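Lab 4: Trying out grippers on the kitchen table

Saimi Ikonen, Intro to Robot Handling

Hi all! We spent the first weeks on arm math, so now we get to the fun part, which is picking stuff up and (mostly) dropping it. I've been comparing two sets of fingers, the stock pair and the softer Torkeo pads, and I want you to do the same before you touch any code for the project.

Before you start

Read the Grelau controller sheet, at least the page on stopping the arm. Set the closing speed low. I like the ketchup bottle as a first target – it's long, it rolls, and it shows you right away if your wrist angle is off. The peeled banana is meaner, with those flaps going every which way.

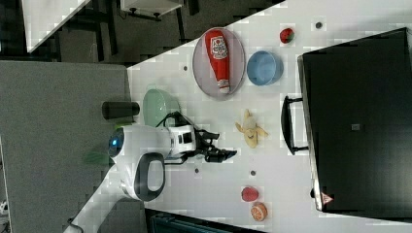

Part A: The approach

Start with the fingers open and hover over the table. Then come down slowly and stop before you close. Do this 3 times per object and write down where the fingertips end up compared to where you wanted them. Please don't fix your aim between tries! I want to see the spread, even if it's ugly.

Mugs get their own line in your notes. You can go for the rim or the handle, and I honestly can't tell you which one I prefer, so pick one and stick with it for the whole set.
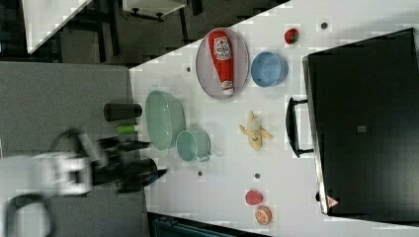 Fig. 2. Arm in motion, gripper just left of the teal mug.

Part B: What the camera gives you

The side view is nice for people, but it's lousy for planning a grasp, as the bowls and dishes hide each other. Try the overhead view too. Look at the round things first and ask yourself where two fingers could go. A strawberry is easy from above. A wide oval colander isn't, unless you go for a handle tab.
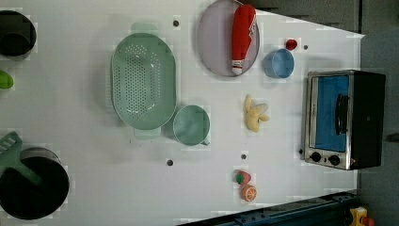

Fig. 3. Overhead view, with the colander upper left and the toaster oven on the right.

Watch out for the small dark holes in the tabletop as well. My first blob finder (borrowed from the old Kontogiannis code) loved them and kept wanting to grab one.

Hand in

Your table of tries, one page on which fingers you'd choose and why, and your log file. Keep the log under 600 lines – last term I got one with 2,689 and yes, I read it. Drop everything in the Firnero folder by 5 p.m.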